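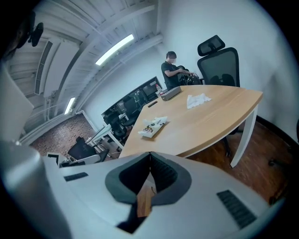

### 4.2 Data collection with the hand-held gripper

All demonstrations were recorded with the hand-held gripper described in Section 3. The operator walks up to a table, picks up one item, carries it to a bin and lets go. Each demonstration covers one item only. We collected 3,764 demonstrations in 27 rooms, most of them offices and meeting rooms in the Tosidano building, with the rest at the Sudex site.

We did not tidy or arrange the rooms beforehand. People who were working in them were asked for their consent and then carried on with what they were doing. Faces were blurred before the recordings were stored, and the training code only ever reads the blurred copies. Milagros Macaraeg and Settimio Parisi made most of the recordings. A smaller share came from 16 operators who had not used the gripper before and were given one short practice session each.

The wide view bends straight lines strongly towards the edges. In Figure 3 the ceiling beams bow to the upper left, and the white housing of the gripper stretches across almost the full width at the bottom. We tried correcting the distortion before training but dropped this step. The corrected images lost much of the table on either side of the jaws, and the policy then had trouble finding its way back to an item after a missed grasp.

The housing stays in the same place in every image, so we mask most of it. The mask leaves a region around the V-shaped notch open, as the position of the padded jaw edges tells the policy how far the gripper is closed. Early runs with the whole lower part masked gave grasps that closed too soon, mainly on thin items lying flat.

### 4.3 Choice of items

Items were sorted into two groups, "clear" and "leave". Tissues and wrappers are cleared. Power strips, phones, remote controls and anything plugged in are left alone. Bottles were harder to place. Ilze Rebane and Jaanus Lukoševičius labelled them separately and often disagreed on whether a bottle was rubbish or still in use, so we put all bottles in the "leave" group. The table in Figure 3 has items from both groups: a crumpled white tissue and a snack wrapper on the one hand, a power strip and a small bottle with a red cap on the other. The small black object lying between the bottle and the wrapper may be a phone or a remote. Either would be left, and the label does not depend on which it is.

### 4.4 Effect of background clutter

We ran 200 test trials on the robot arm, split evenly between a bare room and a furnished one with desks, monitors and chairs in view. The policy trained on all rooms did nearly as well in the furnished room as in the bare one. A second policy, trained only on recordings with a plain wall behind the table, did clearly worse once chairs were in view — it would often slow down and drift towards a chair back before the jaws reached the item.

We did not test what happens when a person moves close to the table during a grasp. In our recordings people mostly stayed at the far side of the room or table, and we would not expect the policy to cope with a hand reaching for the same item. Trials with people nearby are planned with Liis Baranauskienė's group, using the same item labels and the same mask.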